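Home | About | Software | Careers | Contact

About Clornell

Clornell writes control and perception software for two-finger grippers. The firm was set up by Wojciech Laskowska after a contract at Gonavitz, where grasp planning and motor control sat in separate programs and disagreed over timestamps.

Our main product, Pokimell, is a planning library. It takes wrist camera images and jaw width, and returns a grasp pose with a confidence score. The control loop runs on its own thread – a slow planner cannot stall it. Release 26 added replay of logged sessions, with 2,000 household grasps in the regression set.

Current work, under the project name Śliwiński, covers thin objects in cluttered kitchens: chopsticks on patterned cloth, or standing in a basket.

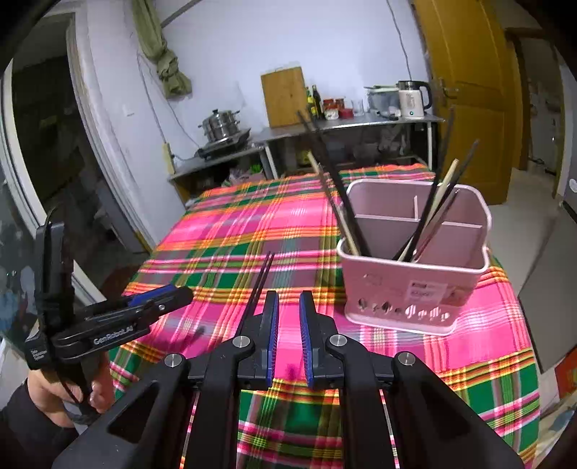
Can Pokimell run without a graphics card?
The planner can, at a lower update rate. Perception needs one.

Bug reports go to the engineer who owns the module.

This site uses cookies to remember your settings. Accept | Decline

Last updated: 29 June 2020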